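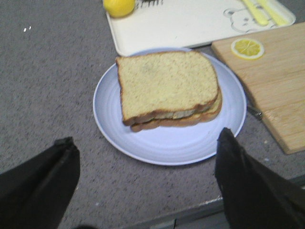 Sandwich on the pale blue plate, with the bear tray behind.

Lunch Things: a small gallery from the Jovberg kitchen

September was the month of the packed table. Torunn Eide and I set ourselves a project we called Jato, which is a grand name for photographing our everyday lunch gear and writing down what we love about it. The sandwich on its blue plate is my favourite of the lot!

The plate
I'm mad about this colour. It's a very light blue that goes a bit lavender when you look at it long enough, and there are faint rings running around the centre (you hardly notice them until the plate catches the light). The thin raised rim is just right for stopping crumbs. Torunn likes a dinner plate with a big flat middle, but I reckon a sandwich looks happiest with a bit of bare plate around it.

The sandwich
Plain bread, golden-brown crust, a thin pale filling peeking out along the front. Gorgeous! I'm a firm believer in the modest sandwich, and I love that the top slice sits a little crooked so the crust below gets its moment too. Dario Pace wrote to ask whether we'd consider cutting them into triangles. Dario, we have considered it, and the answer is still no.

The tray
Off-white, rounded corners, and a cartoon bear drawn in grey outline, with two little round ears and the sweetest small snout. I have a weakness for anything with a bear on it. A tray like this makes a Tuesday-ish sort of lunch feel like a picnic, and it's a great spot to park whatever won't fit beside your sandwich.

The bits and pieces
Two pale yellow utensils lying across the bear, and a lemon that is easily the brightest thing on the table. Yellow on off-white gets me every time, and with the blue plate in front it's a colour scheme I'd happily paint a kitchen in. Torunn says I'd be sick of it by the second coat. I've already picked up the paint chips.

Our Jato notebook has 69 entries so far, and 11 of them are mine about plates. If you've got a favourite lunch plate or a tray with an animal on it, please write and tell us about it, we'd love to hear!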